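Grendel Workplace Systems
Jun 7, 2022

1/ Grendel has completed its review of office printing. Starting in March of next year, shared network printers will replace individual desktop units at the Tunda and Lurkov sites.
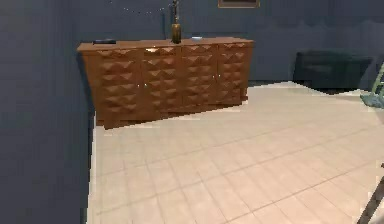

One reader of our earlier notice asked whether staff who print confidential papers would have to leave them sitting in a shared tray. They will not. Jobs will be held on the print server until the sender enters a code at the machine.

2/ The review covered 2674 print jobs. Most were short documents, and more than 200 were never collected. Held jobs that are not released will be deleted at the end of the working day.

3/ The new printers will be supplied by Rao. Each site will receive 2 color models, with black-and-white models on the remaining floors. Double-sided printing will be the default setting and may be changed for any single job.

4/ Laptops managed by Grendel will receive the new driver automatically. Staff using older desktop computers should contact the help desk before the changeover – the driver does not support 32-bit systems.

5/ Existing desktop printers should remain connected until a collection time has been confirmed. Unopened toner may be returned to the supply room. Opened cartridges should be left inside the machine.

6/ Requests to keep an individual printer, including requests on accessibility grounds, may be sent to the help desk under the subject line "Printer exception." Please include the asset number and the floor.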